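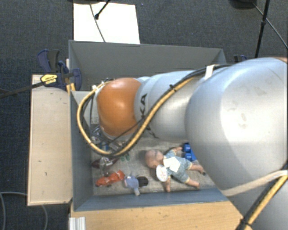
How to Submit a New Menu Item for Approval

Guidance for franchise operators
Last revised September 10, 2023

Operators in the Stekano group may propose new dishes for sale in their own restaurants. A proposal may concern a permanent item, a seasonal item or a change to an existing recipe. The procedure below applies to all three.

Before you begin

Check that the dish can be made largely from the approved ingredients list, which currently contains 91 items. A proposal may include no more than two ingredients from outside the list. Each must be available through Grulico, the group's distributor, or through Petrenko for chilled and dairy goods. Ingredients bought locally cannot be considered.

Confirm also that the dish can be prepared with the equipment already installed in your kitchen. Requests for new equipment are handled separately.

Step 1: Write the recipe card

Use the standard card and give all weights in grams. State the portion size, the cooking method, the holding time and the order of assembly. Do not use terms such as "a handful" or "to taste". Allergens must be entered on the reverse, including any present in sauces and dressings supplied ready made.

Step 2: Cost the dish

Enter the current price of every ingredient, together with packaging. Allow for trimming and cooking losses. The finished cost should not exceed the limit shown for its menu category in your operator's handbook.

Step 3: Hold a kitchen trial

Prepare the dish on at least 6 separate shifts, two of which must fall in a busy period. Record the time from order to service on each occasion. Trial portions may be offered to staff but must not be sold.

Step 4: Send the proposal

Submit the recipe card, costing sheet and trial record together through the operator portal. Incomplete proposals are returned without review. Items intended for the winter menu must be received before the end of October.

Step 5: Test sale

If the proposal is accepted in principle, the dish will be placed on sale at the Paminmont restaurant and at your own. The test ends when 1,000 portions have been sold across both sites. Customer comments, waste and refunds are recorded throughout, and the recipe may not be altered while the test is running.

After the decision

Operators are informed of the result in writing. An approved dish is given a menu code, and the till must be updated before the first sale. A dish that is declined may be submitted again with a revised card and a new trial record.

Questions about an open proposal should be sent through the portal, quoting the reference number on your receipt.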